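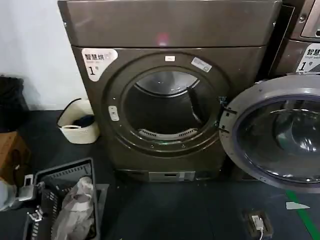
Dryer 1, door open. White bucket against the wall, gray basket in front.

Laundry room page, finally. I said I'd put this up weeks ago and then didn't. It's mostly the dryer, a few pictures and the notes that go with it. If you live at Herulcombe you know the room already. If you're moving in next month, read the part about lint at least.

Quick orientation. Ground floor, past the mailboxes, door sticks in damp weather so push with your shoulder. Code is 3314, same as the bike store. Lights are on a timer, switch is the fat one by the door, hit it again if you're folding and they go off on you. Dryers are the dark bronze ones. The labels say 智慧烘, which comes out as "smart dry" more or less, and then a big 1 and 号, number one. The other one next to it says number one too. Yes, both. When you put a note on the sign-up sheet write "left" or "right" or we get two people turning up for the same slot, which has happened, and in March last year ended in some pretty frosty messages in the building chat.

How it goes, for new people:

Clean the lint grille first. It's the slotted gray thing at the bottom of the opening. Do it before your load, and again after if you're feeling nice. Lint goes in the trash, not on the floor, not behind the machine.

Don't overfill. Half a drum of wet towels is plenty. Full drum and you'll be back in there at midnight with damp socks, I have done this, more than once.

Zip the zippers. Turn jeans inside out. Check pockets – tissues are the worst, and pens are the other worst.

Towels on their own if you can. They hold the water and everything else in there just sits around being warm. Sheets also on their own or they eat your pillowcases, shake them out before they go in. Anything wool, don't. Anything with rubber on the back, bath mats and that kind of thing, also don't, hang it on the rail upstairs.

My normal load of shirts and underwear takes 50 minutes. Sweatshirts longer. Bedding I give it the 50, open up, pull everything apart with my hands, then a second short go. Sounds like a pain but it's quicker then one long cycle with a wet lump in the middle.

Price is 4 a go, tokens from the office or the app. The app is fine when it works. Keep a spare token in your basket.
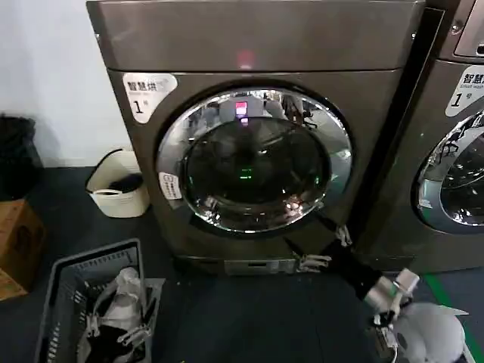 Same machine with the door shut. Little red light up top, green one down in the glass.

About the door. It's a big heavy round thing with a chrome ring and it swings to the right, give it room. Before you open it move your basket to the left or you'll clip it. Everybody does it the first week. To close, push it flat all the way until it clicks. If it only half catches nothing starts and you stand there pressing buttons like an idiot. Push lower down on the ring and it usually goes.

Please don't hang on the door while you're digging around for the last sock. The hinge takes all of that. Kekeli Dogbe on the second floor spent an evening tightening ours before the winter and would prefer not to do it again (thank you Kekeli, the squeak is gone, we noticed).

Also the glass. Fingers all over it, me too. There's a cloth for wiping on the hook, use a dry one on the chrome or it streaks. No scrubby pads. Whoever used the scrubby pad on the washer lid at Fevadmont, the other building, left scratches you can feel with a fingernail, and they don't come out.

Things that live in the room and should stay in the room: the mop, the drip tray, the wooden box for clothespins. Things that don't live in the room: your shampoo, your one glove, the bag of hangers. I do a clear-out at the end of each month and what's left goes in the lost and found box upstairs. Currently in there – a green kids' sweater, a pillowcase with lemons on it, a very nice leather belt (someone must be missing this, surely), plus the usual socks. After the next clear-out the old stuff gets donated.

Detergent. A bunch of people asked what I use and it's just Prumari, the unscented one, the big bottle from Sarıgül on the corner. They had it out of stock for a while, back on the shelf now, bottom row near the rice. Use less than it says on the cap. Too much and the clothes come out of the washer kind of stiff and slimy at the same time, and then the dryer bakes it in. Dryer sheets I gave up on. They leave a film on the grille and then the whole thing takes longer. If you want soft towels a splash of white vinegar in the rinse does it and no, you can't smell it after.

Baskets: slotted sides are better than solid if you're carrying wet stuff down, but put something under it on the stairs. Plastic bags, take them back up with you please, they end up under the machines. Mesh bag for bras and tights.
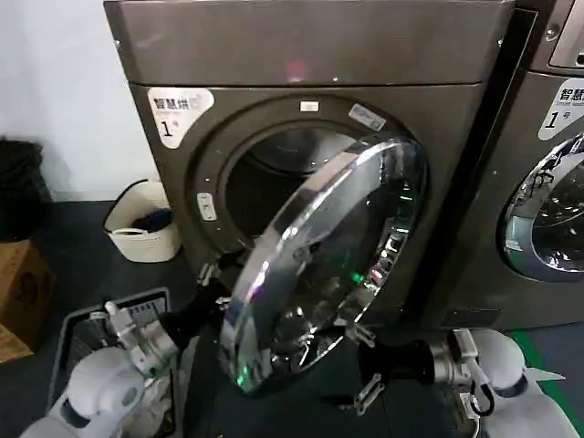
While the door's open, have a look at the inside of the rim and wipe it down. Bits of thread collect there, and melted stuff if somebody left a lip balm in a pocket. Warm damp cloth, two minutes. Then the drum, run your hand around (let it cool down first!!) and feel for coins or a hair clip. Leave the door a little open when you go if the next slot is empty, it airs out and doesn't get that musty smell.

The panel at the bottom near the floor is not for us. Leave it closed. If there's a burning smell or a rattle that isn't a coin, stop the cycle, write it on the sheet with the time, and message the office. Don't just walk away and let the next person find out. And don't try a second load to "see if it does it again".

Sign-up sheet is back on the wall, new pen on a string. One slot each on busy days, two if the sheet is blank. If someone's load is done and they're not back, give them ten minutes, then take it out gently and put it in THEIR basket, folded is not required but don't dump it on the floor. Same goes for you when it's your stuff. Set a timer on your phone.

We still have 170 in the laundry kitty from the bake sale. Current ideas are a proper folding table or a second drying rail, I'd vote table, my bed is not a folding table whatever my roommate thinks. Put your choice on the sheet by 11th February. If it's a tie we measure the wall and see which one even fits.

More pictures when I get round to the washers, and the drying rail upstairs, which needs it's own page really. If something here is wrong or the price changes again tell me and I'll fix it.

Herulcombe Laundry Room | Contact the page editor | © Herulcombe Residents | Back to top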